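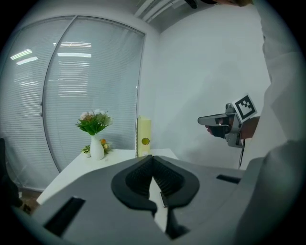

Thread: Hand grippers on the table-setting line, what changed for you?

stellan_h
Our shop in Oterville does display tables for hotels and showrooms. Since December part of the shift is recording: you do the job with the hand-held grippers so the arms from Mowat can learn it. Flowers, vases, boxes. I went from placing 100 items a shift to a lot fewer, same pay. Anybody else doing this? What happens to the hours later?

Herman Ismail
We started at the Josau site a bit before you. Hours have held so far. The work is slower and you think about your wrists all day. I used to be able to talk to people while I worked and now I can't, I lose my place.

grello_fan
You're training your replacement. I don't know how else to put it.

H. Hung
grello_fan, I've heard that at every job I've had. We have 19 people on our floor and the only ones who left went to another warehouse for more money. The arms do the boxes fine. They are bad at stems.

grello_fan
Bad at stems this year. Ask again when they have all your recordings.

Vivek C
Both of you have a point. What I'd want in writing is who gets the arm jobs. At our place 2 people got moved up to run the cells, and they picked them before telling the rest of us there were openings. That caused more bad feeling than the arms did.

stellan_h
Same kind of thing here — the posting went up and the names were already known.

Ülle J.
Shift lead, so take it how you like. I asked for a rotation: two hours on the grippers, then back to regular setup. Complaints about sore thumbs dropped after that. Before, people were doing over half a shift with them and going home early.

Herman Ismail
Do you count gripper time toward the rate? Ours gets averaged in with everything and it makes the slow days look bad.

Ülle J.
No, it's logged separately. It took a while to get that. Ask for it before they set the new targets.

grello_fan
And if they say no?

Vivek C
Then you write down your own times. I keep a notebook in my locker.

stellan_h
Going to bring up the separate log at the next shift meeting. Will post what they say.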